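Notebook, suture bench – April, 7:40 in the morning

Second go at the thread storage question. Domingo still thinks the absorbable stock from Sæther loses strength on the open shelf, and that the drawer with the drying packs fixes it. I have my doubts. His whole case rests on one bad afternoon in which four knots slipped, all tied by the same person (me), with a cold.

Lot 2416, opened strands only. 40 strands from the shelf, 40 from the drawer, all cut to the same length by Stepan, who didn't know which was which. Pull test on the old Zarnevus tester at 10 mm a minute until break. I zeroed it before each batch and it had drifted both times, so I don't trust the second decimal and neither should anyone reading this.

Shelf strands came out a little weaker on average. Before Domingo frames that: the spread inside each group is wider than the gap between them, and three of the weakest shelf strands broke right at the clamp. A clamp break tells us about the clamp. I've left them in the table, marked with a star. Take them out and most of the difference goes too. 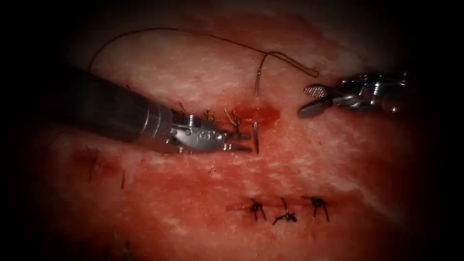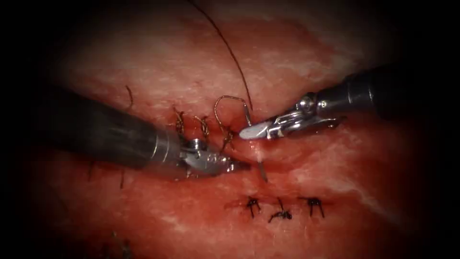 Needle and seam, close up.

Also, a straight pull is not a knot. Roksolana made this point last month and I brushed it off, wrongly. A strand can do fine in the tester and still creep when it's tied, and creep was the original complaint. We have no creep numbers at all. What we have is a folder called "creep" with a lunch order in it.

Vetside's leaflet says their drying packs "preserve up to 100% of tensile strength." Up to. A wet paper bag preserves up to 100% of something. I wrote to ask what they tested and for how long, and got a second copy of the leaflet.

To do:
– new rubber faces for the clamp (Nirnitz has them, slow to ship)
– repeat with knotted loops, same lot, if there's enough left
– humidity meter on the shelf AND in the drawer; right now we're guessing at both
– ask Miroslava whether the drawer was left open over the break

Not moving the stock until the loops are done. Domingo can have the drawer for his own strands if he labels them.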